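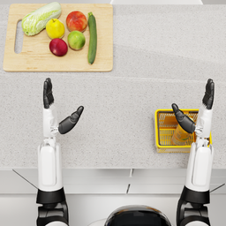 Right thumb stalls over the basket in the produce task

paten_18
Running the kitchen counter task in sim on the Kalline build. Goal is to move the produce off the cutting board into the yellow basket. Left hand tracks fine. Right thumb reports a torque fault next to the basket and the arm holds there. 3 runs, same fault.

cariabot
Collision mesh. The basket sides are open slots but the default mesh treats them as solid. Swap it.

paten_18
Swapped it. Still faults.

lowgear
I don't think it's the mesh. Check your thumb limit. Mine was set to 70 and it tripped on light contact.

cariabot
Raising the limit only hides the problem. On hardware you'd break a thumb.

lowgear
Didn't say raise it. Said check it.

paten_18
It was at 2. Looks like a bad default in the config. Set it to 18 and the zucchini went in. The cabbage still gets dropped.

cariabot
I'd still look at the bottle in the basket. Post the contact log.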